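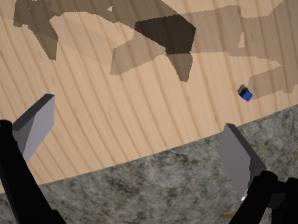
Picture credit: Rodrigo Neves / Dernora

About us

Hi, I'm Aurora Lobo, and I run Dernora with Tiago Henriques. We look after small solar and battery systems for villages and farms where the grid is weak, or where the line stops a few miles short of the last house.

I used to read meters for a living, so I've spent a lot of time in other people's hallways hearing about power cuts. Tiago was fixing diesel generators back then. We started the company in his garage (freezing, terrible coffee) and our first customer was a bakery in Patrício that kept losing its ovens at 4 a.m., right in the middle of the first batch. We put in a battery bank and went home very tired and very pleased with ourselves!

These days there are eight of us, and we keep the lights on for about 300 homes, plus a clinic, two dairies and the water pumps at Gikotau. Our biggest site is rated at 510 kilowatts. Most are tiny next to that – a few panels, an inverter and a locked cabinet – and I'm fonder of the tiny ones, to be fair.

We also write a plain monthly report for every site: what it made, what it used, and how long it was down. If we had a bad month, you'll read about it there.
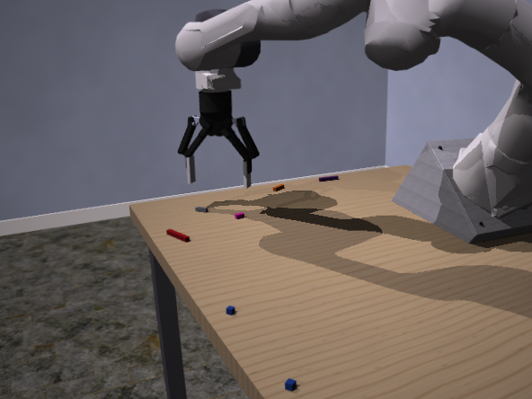

Margarida Brandão: The report is the bit I read first. October was poor for us and they told me so before I'd noticed, then came out and swapped the inverter.

Thanks, Margarida – the new one is behaving so far. If you'd like to talk about a site, call the office and ask for Idalina Macedo. She does the site visits and knows every back road between here and Datamcombe.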